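Print this release | E-mail this release

LUSDEN BOXING CLUB QUESTIONS NEW AMATEUR RANKING PLAN

Club will enter January tournament but wants answers on scoring and fees

LUSDEN – Lusden Boxing Club said Wednesday that it will send fighters to the Waaka Open in January, but that it is not ready to back the points-based ranking system being introduced at the event. The system, sold under the name Jinari, promises to rate every amateur on the card after each bout and to match boxers by rating in place of experience.

The club has read the sales material twice and still can't say how a rating is worked out.

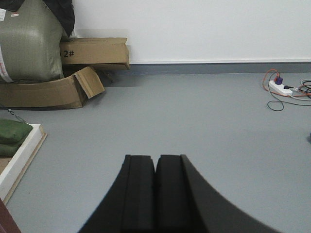

AMATEUR BOXING

Under the plan, each boxer would pay $15 to register and would start with 475 points. Wins add points and losses take them away. How many depends on a formula that the Jinari company has declined to share with clubs. A close loss to a strong opponent may cost less than a bad one, or it may not. The handout says both things on different pages.

"They tell us it's fair, and maybe it is," said Ha-rang Cho, head coach at Lusden. "I'd like to see the math before I put a kid with four fights in the ring with a kid who has 27. Right now two boxers like that could carry the same number next to their names."
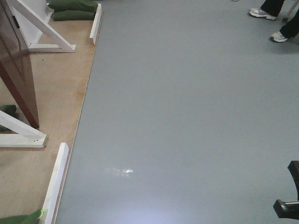 Green bags on plywood; a person's lower legs at top right

The release sent out with the system says it was tested at a trial show in Eton. Lusden asked for the results of that show and received a one-page summary with no bout sheets and no mention of stoppages. The club has asked again. Coaches from other gyms who worked corners in Eton gave mixed reports – one liked the quick pairings, another pulled a boxer out after seeing the match he'd been given.

Supporters say ratings will cut down on the phone calls and last-minute swaps that hold up most amateur shows. Lusden agrees those are a headache. The club doubts that a number fixes them when half the changes come from missed weight and colds.
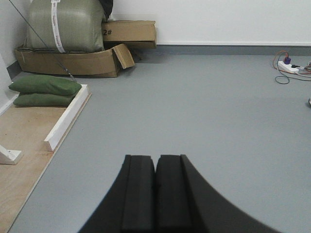

WHAT THE CLUB IS ASKING FOR

Lusden wants the formula published before the Waaka Open, and a rule that no boxer with fewer than 10 bouts can be matched on rating alone. It also wants coaches to keep the right to turn down any match without losing points for the boxer. The current rules take points for that.

Cho said the club will pay the fee for its own boxers this season and decide on the next one after the tournament.

Related releases
Lusden names squad for Waaka Open
Eton trial show: bout list and officials
Evening sparring moves to 6:30 p.m.
Headgear rules for junior boxers

Print | E-mail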